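Sorting and Folding of Cleaning Cloths at a Shared Worktable

Project report, workshop practice module
Authors: Jadwiga Marciniak, Ksawery Zawadzka
Supervisor: Åsmund Nyberg

1. Background

The teaching workshop at Estville keeps a stock of reusable cleaning cloths for wiping down benches and glassware. They come back from the laundry in one bag and were, until this project, pushed into a drawer as they came. Cloths for general bench work and cloths for glass were stored together, and users took whichever lay on top. In January the workshop manager, Clifford Tremblay, asked for a simple storage method that a new student could follow without instruction.

The project covers three questions: how the cloths should be told apart, how they should be folded, and what they should be kept in. Washing and drying are outside its scope.

2. Materials

2.1 Cloths

Two kinds are in use. The green kind is microfibre with a fuzzy surface and is assigned to benches. The light blue kind has a darker blue edge and is assigned to glass. Colour was kept as the only sorting mark. An earlier proposal to write the use on each cloth in laundry pen was dropped after the trial marks became hard to read.

The green cloths are soft and do not hold a crease well. When one is lifted by a single point near its edge, the remainder falls into a loose fold and the corners curl. The folding method therefore starts from a cloth laid on the table and smoothed by hand, and no step depends on the cloth keeping its shape in the air.
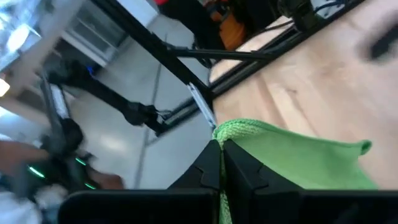
2.2 Table

All work was done on a light wooden worktable. The surface was wiped and left to dry before each session. The wood has enough grip to stop a cloth sliding while it is folded, which was not the case on the steel bench used in our first attempt.

2.3 Containers

Clear plastic bins were chosen over the drawer so that the colour of the contents can be checked without lifting a lid. Cardboard boxes from Zarico were considered and rejected, as they soften when a damp cloth is left in them by mistake.

3. Method

Each session began with a mixed pile tipped on to the table. The steps were as follows.

Step 1. Separate the pile by colour. Cloths that have rolled up on themselves are pulled open first, because a rolled blue cloth may hold a green one inside it.

Step 2. Lay one cloth flat and smooth it from the middle outwards. Turn any sewn label to the underside.

Step 3. Fold in half edge to edge, then in half again across the first fold. The result should be a rectangle with its open edges on two sides. On the blue cloths the darker edge serves as a guide: if it runs straight along a side, the fold is square.
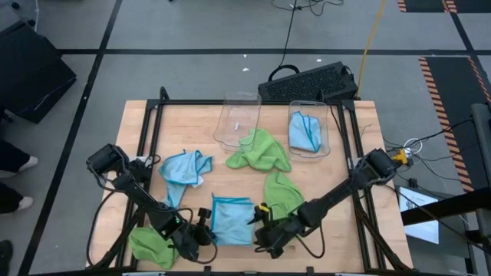 Step 4. Place the folded cloth in the bin for its colour with the closed fold facing up. Cloths put in with the open edges up tended to catch on their neighbours and unfold when one was pulled out.

Step 5. Return any cloth with a torn edge or a hard stain to the supervisor.

4. Results

The closed fold gave the clearest improvement. A single cloth could be drawn from a full bin with one hand and the rest stayed in place. Squareness varied more for the green cloths than for the blue. We put this down to the missing guide line, as both authors folded the blue cloths evenly from the first session.

Waldemar Borkowska, a first-year student who had not seen the method before, was given steps 1 to 4 on a printed card. He completed them without questions, apart from asking which side of a cloth counts as the underside. The wording of step 2 was changed to mention the label for this reason.

5. Remaining problems

A cloth dropped loosely into a bin takes up the room of several folded ones and hides the colour of those beneath. The method does not prevent this. A narrower bin was tried briefly, but the folded cloths then had to be bent to fit.

The card is now taped inside the cupboard door next to the bins. A second copy is kept with the workshop induction papers.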